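4.2 Freeing a stiff drawer or door

Most advice on stiff furniture begins with a spray can. We would leave the can on the shelf. Sprays marketed for "all runners" tend to collect dust, and we doubt they help for more than a week or two.

1. Empty the unit and check that it stands level. An uneven floor causes more sticking than any worn part.
2. Turn each levelling foot a little at a time, then try the drawer or door again.
3. Tighten the handle screws by hand. Do not use a power driver.

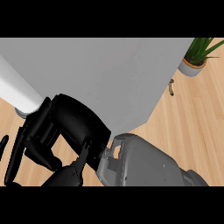 Fig. 7. Grey cabinet with small curved handle, seen from above.

4. If it still sticks, rub plain candle wax along the runner and work it back and forth 15 times.
5. Wait 30 minutes before refilling.

Note: The Solten soft-close kit is sold as a cure for sticking. It slows the last part of the travel and does nothing for a twisted carcass.

Caution: Never pull on a handle to shift the whole unit. Units over 2000 mm tall need two people and must be fixed back to the wall afterwards (see 3).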